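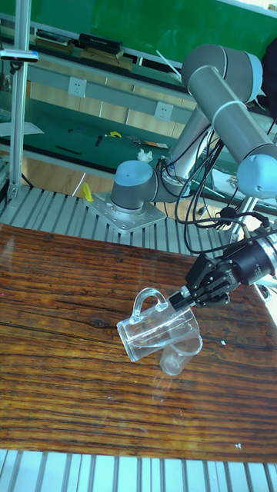

Art Room Tips: Which Ones Hold Up?

Every summer the same list of studio tricks for parents goes around, and every fall we get asked about it. I teach the kids' painting classes at Zornthorpe, so I've tried most of them at my own sink. Here is where I've landed, and you're welcome to argue.

Hairspray as a fixative for chalk drawings. It yellows. It also spots if you stand too close, and the dust still comes off on your sleeve. Put a sheet of wax paper over the drawing and keep it flat.

Toothpaste for crayon on walls. I have my doubts. The gritty kind takes off the crayon and a good bit of the paint with it. Try a damp cloth and a drop of dish soap first, and go gently.

Soaking stiff brushes overnight in vinegar. Hot vinegar may loosen old acrylic, I'll give it that. Overnight is too long for anything with a glued wooden handle. We lost a whole jar of brushes that way in July. 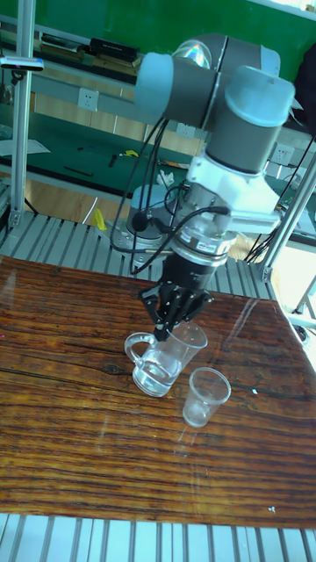
Homemade paint from flour, salt and water. Fine for an afternoon. The recipe says it keeps for weeks — ours smelled by the weekend. Use 2 spoons of flour to one of salt, and make only what you need.

Baking soda "clay" in the oven. The sheet I was handed says 200 degrees and doesn't say for how long. Thin pieces curl up at the edges no matter what you do. Let them dry on a rack and turn them once a day.

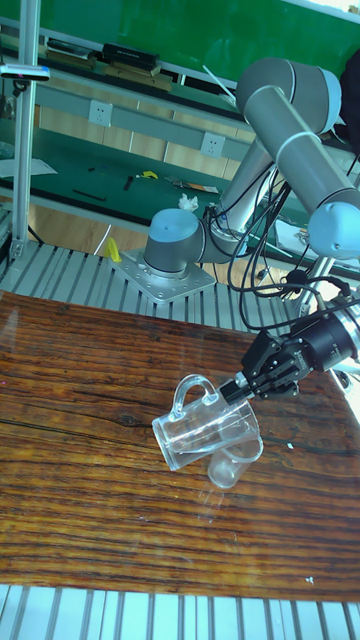 Freezing glitter glue so it lasts longer. Why? Put the cap on.

The "100 crafts from one egg carton" sheet. I've seen four of them and they were all caterpillars.

Old shower curtain under the table. Yes. This one works, and I use it at home. Wipe it down before you fold it or the paint will stick to itself.

Smocks go home on Fridays for washing, cold water please.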